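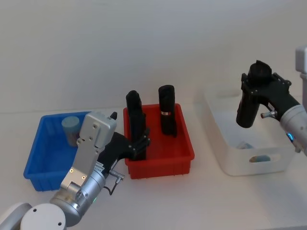
Comfort Kwofie maintains that a cell like this needs recalibration only when something has been bumped, and that a weekly routine mostly wears out the fasteners. We began from the same view and are less sure of it now.

4.2 Upkeep of the sorting cell

The Tranau cell has two arms over a white tabletop, with a blue, a red and a white bin in a row (Figure 3). Its setup guide asks for a full calibration after every 2000 grasps. We could find no test behind that number. In February we dropped it and ran a short check after every 200 grasps instead: fingers opened fully, bracket screws tried by hand, the cable loop under the left wrist inspected for rubbing. The check takes 6 minutes. Whether it prevents faults is a separate matter, and our records don't settle it. Two of the faults we logged came soon after a check, which may mean that the check itself disturbed a connector.
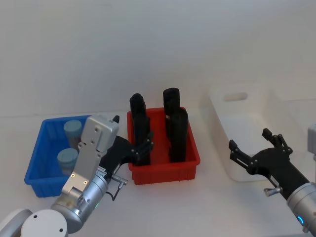 Figure 3. The cell with both hands open. Tall black objects stand in the red bin, lidded containers in the blue one.

Shengli Pan objected, on reading a draft, that 50 logged faults are too few to blame the connectors for anything, and asked why the bins had not been fixed to the table first. We accept the first point. As for the second, a bin that has shifted looks much like a wrist that has drifted if all one has is a missed grasp, and some faults we put down to the arms may belong to the bins. Marking the bin corners on the table would be a cheap test. We have not done it yet, and until then the fault counts in Table 2 should be read with caution.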